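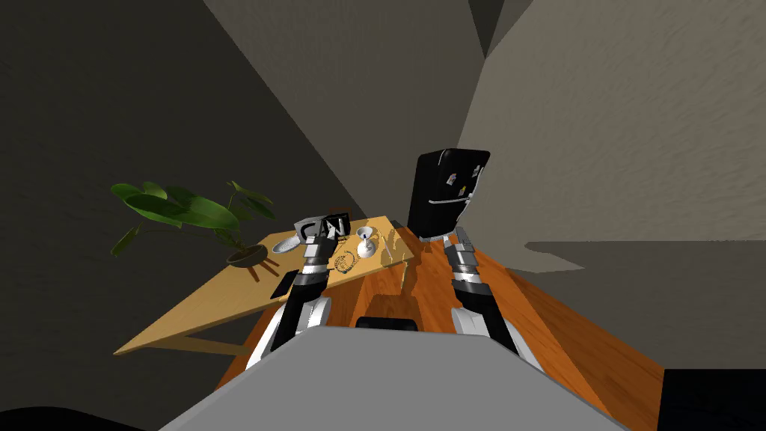
4.3 Open-Day Demonstration

The system was shown to visitors at the Grernton laboratory on May 27, 2025. The session used the simulated two-arm robot from Section 3, running in the Brarnance simulator, with the same control software as in the February trials. Visitors gave a spoken command, and the planner chose which arm to use. Commands that named an object outside the reach of both arms were rejected before planning.

Figure 4. Simulated two-table layout. The left gripper is just in front of the mug; the right gripper is at the base of the tall black box.

We logged 137 commands, of which 120 led to a valid plan. Most rejected commands used a name missing from the object list, such as "cup" for the mug. The two chains were a second source of error: both matched the word "chain," and the planner took the first entry. Noeline Ellery ran the console and reset the layout between groups. Mean planning time was almost 3 seconds, slightly longer than in Section 4.1, where commands were typed.

Visitors were not screened for prior experience, so these results should not be compared directly with the user study of Mondal and Pearce. Logs were checked by Imtiaz Mondal, and 4 duplicate entries were removed before the totals were computed.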